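Home | Galleries | Odds & Ends | Sorting Days | Say Hi

The Gray Bin, and What Ends Up in It

I have a soft spot for pictures of ordinary stuff lying in ordinary containers. Drawers, crates, the tub by the back door at my aunt's place in Lanholm (forty years of string in there, I swear). This gallery page is the newest addition to the Sorting Days set, put up in December 2019, and it's a very short one. One picture! I know, I know. The crate pages from April ran on forever and my inbox let me hear about it, so think of this as the small plate.

What I like here is the mix. Cloth, plastic and a box, all sharing one shallow bin, and the colors get along so well you'd think a decorator had been in. I'm a sucker for orange next to teal. My kitchen in Morais was painted that way for years and I still miss it, although the landlord does not.

I also love a speckled floor on a bin. It hides every crumb and scratch, and small things look nice sitting on it. Da-eun Cho, who swaps bin pictures with me (yes, there are two of us), is firmly in the plain white camp and thinks speckles are fussy. We have been going back and forth on it since the Zesemness set and I don't see either of us budging.

If you have a favorite bin, tub or tray at home, send me a note and tell me what lives in it. The messier the better. I read everything, even if I'm slow to write back, and the good ones go up on the Odds & Ends page.

We use cookies to remember which galleries you've visited. OK | Read more

Contact | © Laltau Galleries | Back to top
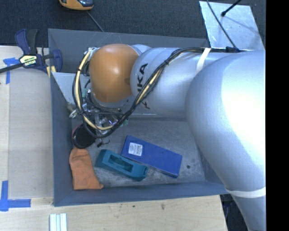 Orange cloth, teal plastic and a dark blue box in the gray bin.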